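Search this site Search Enter keywords

Wundano Community Kitchen: Surfaces and Fittings
Progress report to the Flendent Fund
April
By the project coordinator, Wundano

We have had a wonderful couple of months and there is a lot to tell you! When we last wrote, the old kitchen had been stripped back and we were still arguing over finishes. Since then the choices have been made, most of the new surfaces have gone in, and the cooking groups have started using one end of the room again in the mornings.

Surfaces

The biggest decision was the gray. We had samples from Tuken and from the Sepúlveda yard propped up along the corridor for most of the winter, and people stopped to look at them on their way to the lunch club. Plain white was the early favorite. Then somebody put a tray of chopped beets down on the white sample and left it there through a meeting, and after that the gray pulled ahead very quickly. We went with the mottled one from Tuken, and I am so glad we did. It has a soft, stony look with darker veining that wanders all over the place and never settles into a repeat. In some spots the veins crowd together and look almost like cracks, and in others the gray is pale and cloudy. The color moves around too, a little pinkish in one place and closer to green in another (the lunch club has strong opinions on which of these is the real color). 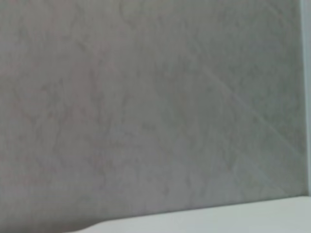
Fitting and cost

The surfaces came to $1,926, delivered. That is $229 under the line in our budget, and with your permission we would like to move the difference over to shelving, where we guessed low. The revised budget sheet is attached to this report with the change marked.

Fitting took 8 working days. We had planned on fewer, but the wall behind the long counter was badly out of true and had to be packed out before anything could be fixed to it. The fitters were patient with us and worked around the lunch service, stopping at 11:30 each morning so the serving tables could go up. We lost no lunches, and I want that on the record because it was the thing people worried about most!

Three jobs are still open. The end panel beside the back door needs to be trimmed and refitted. The sealant behind the sinks has to be redone in one corner where it pulled away. And we still want to go over all the joins with the fitters in good daylight and agree on which of them need filling, as the mottling makes a faint line easy to miss and we would like to catch everything while the fitting guarantee is running.

Using the room

Two of the regular groups are back. The bread group came first and took over the long counter straight away, flour everywhere, and they tell us the height suits them much better than the old one did. The after-school group is in the room as well, for cold food only until the stove is connected. Cleaning has been easy so far. We are using warm water, a soft cloth and ordinary dish soap, and we have put a note by the sinks asking people to keep scouring pads away from the gray. Cutting boards are kept at both ends of the room now, so there is always one within reach.

Next steps

The stove connection is booked, and the shelving order will go in as soon as we hear from you about the budget change. Once the shelves are up we can unpack the pans and dry goods, which are sitting in boxes in the meeting room and are starting to get on everyone's nerves. We would love to have you visit when that is done. Mid-morning is the best time, when the bread is coming out.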